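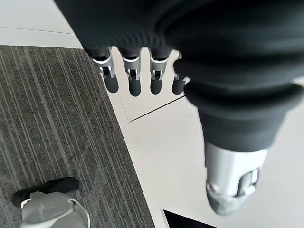
Opening – let people sit down first, last time I started over the sound of chairs.

Thanks for having me back. Last June I bored you with flags, so this year it's drums. I've been reading up on the drummers of the Sumport garrison, and I'm going to try to keep it to 20 minutes (somebody wave at me if I go over, I mean it).

Start with the question I always get at shows: "weren't they all little boys?" Some were! But the Sumport muster list has 251 names on it, 6 of them drummers, and the two whose ages I can find were both grown men. One had a wife and a house in town. So please, a few more gray beards behind the drums when you paint your next unit.

Slide: the muster list. Give them a moment with the handwriting, it's awful and they'll enjoy it.

What did a drummer do all day?

Mostly he told people what time it was. Wake up, change the guard, close the gates, go to bed. We think of the battlefield because that's what we put on the table, but a garrison could go months without a shot fired and the drums still went every morning.

He also carried messages. At Vesstead a drummer walked up to the walls with the terms of surrender, got a drink and a rude answer, and walked back again to report it. I love this story and I will go on too long about it. Stop at the drink.
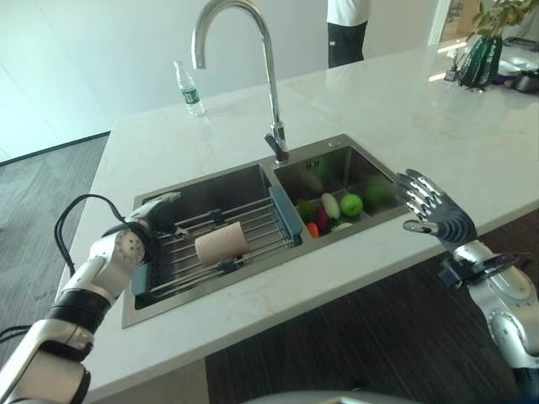

He had to be sharp, too, because a man let inside the enemy's gates could look around while he waited. The Vesstead governor knew this perfectly well and had him blindfolded on the second visit. Pause here for the laugh, if there is one.

Now the coats. My figures are in reversed colors with lace down the sleeves, and I'll admit that's partly guesswork. The Trovlow accounts list cloth for drummers separately from the rest and at a better price, so they were dressed up somehow – the clerk just didn't bother to say how. If anybody has a source, grab me at the break.

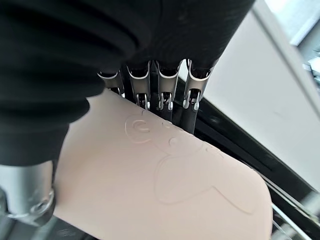 Drums in our games

Most rules give you a morale bonus for a drummer and leave it there. I've been trying something else with the Sundaram rules: lose your drummer and your orders arrive a turn late. It makes people very protective of one small lead man!

Skip the dice table if we're short on time. It's in the handout, page two.

Questions. Repeat each one out loud for the back row.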